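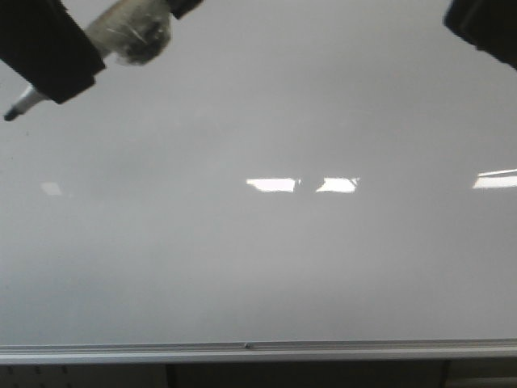

O que é um solvente?

É a substância, geralmente presente em maior quantidade, na qual outra se dissolve para formar uma solução.

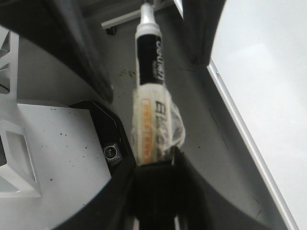 Última alteração da página: julho

## Aula 5: tintas, pigmentos e solventes

Uma tinta tem pelo menos 2 componentes: o corante (ou pigmento) e o veículo. O corante dissolve-se no veículo; o pigmento fica em suspensão, em partículas sólidas. A maior parte das tintas leva ainda uma resina e aditivos.

### Polaridade

Regra prática: semelhante dissolve semelhante. A água e o etanol são polares. O hexano é apolar. O etanol tem também uma pequena cadeia carbonada e por isso mistura-se com muitas substâncias que a água não dissolve.

### Marcadores de quadro branco

Os marcadores usam em geral álcoois como solvente. Depois da evaporação ficam na superfície o pigmento, a resina e um agente desmoldante, que reduz a aderência ao quadro. Na tinta permanente falta esse agente e a resina adere com força.

### Exercícios

1. Dissolvem-se 5 g de um corante em 145 g de etanol. Calcular a percentagem em massa. (Resultado: 3,3 %)
2. Indicar se o iodo é mais solúvel em água ou em hexano e justificar.
3. Distinguir solução de suspensão, com um caso de cada.

### Para a aula prática

- Ler o capítulo 2 do manual Grivley, secção de cromatografia em papel.
- Trazer bata e óculos. Sem eles não se entra no laboratório.
- A linha de partida traça-se a lápis, acima do nível do eluente.
- Os restos de solvente vão para o recipiente de resíduos orgânicos.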